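Search the manual Go
Last updated: Nov 4, 2020

4.2 Wrist view check in Pustora

Do this before loading any policy. Sim only, real arm is section 6.

1. Start the Barby server first, then Pustora. Wrong order = no wrist stream, just a black panel. Restart both.
2. Open the kitchen scene. Set seed to 2931 or your view won't match the one below.
3. Controller rate 73, leave it. Physics substeps 4.
4. Run the Salehi grasp planner, top result only. Dont tick "replan on contact" yet.
5. Step to tick 420 and pause.
6. Switch the viewer to WRIST. Mug should sit between both fingers, handle toward the camera. 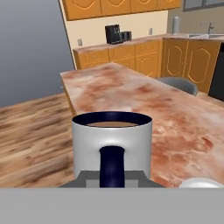

Fig. 4-3. Wrist view, mug between the fingers, island and back counter behind.

NOTE: Soft texture on the floor and countertop is normal at this render setting. Perception doesn't use it.

CAUTION: Do not hit Resume with the gripper slider open. Slider overrides the planner and the mug goes. Reset scene if so, undo wont bring it back.

7. Mug off to one side? Camera offset is stale. Delete the Mirkarby cache folder, reload, repeat from step 4.
8. Save the pose as wrist_ok. Section 4.3 reads it by that name, exact spelling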